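Phone lines at the Stollerley office: what changes in August

Starting in August, the Stollerley office will move its phone service off the old copper lines and onto the internet connection that already runs the office computers. The main number stays the same. Most extensions stay the same too, and the few that change are listed on the sheet by the mail slots.

The copper service has been getting more expensive and less reliable for years. Last winter the lines went out twice, once for most of a Friday, and callers heard ringing with no answer at our end. The repair took a long time because parts for the old switch box are hard to find. We pay $460 a month for the current service. The new plan, through Kivex, is $188 a month and includes voicemail and call forwarding.

There are 70 extensions on the books. When we checked them against the current staff list, only 52 were in use. The rest belonged to desks that had been moved, rooms that are now storage, or people who left some time ago. Those extensions will be dropped. If you think yours may be on the drop list by mistake, tell the front office before the end of the month.

You will keep a desk phone if you want one. The older sets will work with a small adapter, so you do not have to learn a new phone. Anyone who would rather take calls on a computer can ask for a headset.

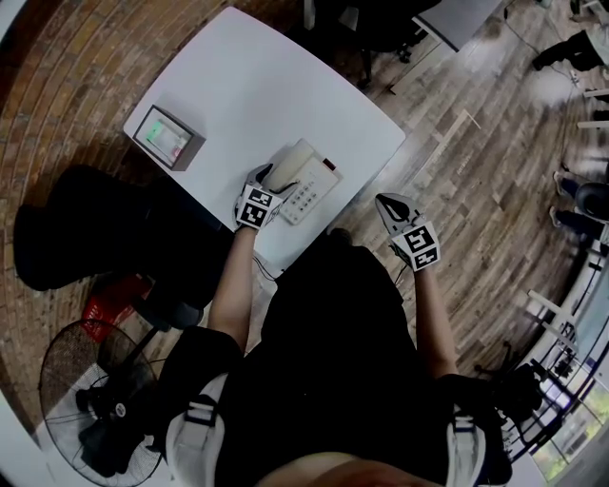
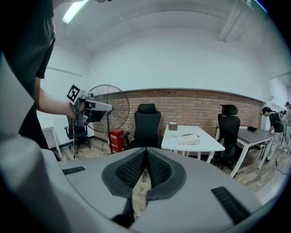

What to do before the switch

Write down any speed dial numbers you use. They are stored in the old system and will not carry over.

Listen to your saved voicemail and make notes on anything you need. Old messages will be erased when the copper service ends. The greeting will also be erased, so plan to record a new one. Two or three sentences with your name and office hours is plenty.

If you have a fax machine, a door buzzer or an alarm panel on a phone line, report it now. These do not always work over an internet line, and we would like to test each one ahead of time. The elevator phone in the Wolde building will stay on its own separate line and is not part of this change.

On the day of the switch

Phones will be down from 6 a.m. until 9 a.m. Incoming calls during that time will go to a recorded message asking callers to try again later. The Irden annex will be switched last and may come back a little after the main building.

After the switch, dial 9 for an outside line as you do now. Emergency calls do not need the 9, but they will not go through from desk phones during a power outage. Use a cell phone in that case. A card with this information will be left at each desk.

Questions and problem reports go to the front office, in person or by email. Please include your extension and room number.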